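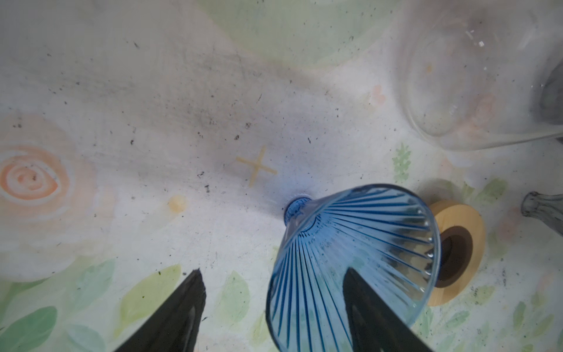
The Loltness method, one month in

4 min read · 222 shares

My sister signed me up for Loltness in July. It's a decluttering program that runs on an app, and the pitch is that you enter every object in your kitchen, give each one a score, and at the end of 20 days the app tells you what to get rid of. She swears by it. She has also sworn by a juice thing and a mattress, so I went in with my guard up.

The first thing I'll say is that the scoring makes no sense. You rate an item on use, on space, and on something called "glow," which the help page defines as how the item makes you feel when you see it. My can opener got a low glow. Of course it did. I have no feelings about the can opener until I have a can to open, and then I have very strong ones. The app told me to let it go.

I wrote to support about this and got a reply from a Trí Tạ, who was perfectly polite and told me to "trust the process through the second week." I don't love being told to trust a process. I'd like the process to explain why it wants my can opener.

Then there's the number they keep putting in front of you. The welcome screen says the normal kitchen holds 1,000 items. Whose kitchen? Does a box of toothpicks go in as one item or do they each get a turn? I looked all over their site for where it came from and found a link to an older version of the same page. When I got to the end of my drawers the app gave me a total of 2,608, in red, with a little frowning cupboard next to it. I had entered the toothpicks as one. I did put the spice jars and their lids in separately, which I'm told was a mistake, but the app let me do it.

What really got my back up was the store. Once you've cleared a shelf, a tab opens up where you can buy the Flomberg bins, which fit the shelf. They come in three sizes and stack, and they aren't cheap. So the plan is to own less stuff, and the way to do that is to buy a set of boxes. I have a whole closet of organizers from the last time somebody told me this. One of them is full of other organizers.

To be fair to it, I did get rid of some things. Two muffin pans went, and a drawer of takeout menus from places that have closed, and a hand mixer that smelled like burning. I'd have done it without the app if I'd had a free afternoon and been in a bad mood. Maybe that's worth paying for, if you never have a free afternoon. I had several, and spent most of them typing "ladle."

My sister says I went in wanting it to fail. Could be. But she redid her pantry with it in the spring, and last weekend I watched her go through four matching bins looking for the rice – they all have labels, and none of the labels said rice.

The trial ends soon and they've already emailed me a discount on the full year. I've kept the can opener. I'm going to leave the account open long enough to see whether they ever fix that number on the welcome screen, and then I'm canceling.

3 comments

Jozefína Trnka
I did the Skadix one, same idea, and it wanted me to throw out my colander. I make pasta twice a week. Glow is a new one on me though.

wike_reader
The bins are decent if you skip the app. Mine have held up fine. Didn't know they charged for the trial now?

hollyb
My husband scored the coffee maker a zero on space and we didn't speak until lunch. Is there a way to export the list before you cancel?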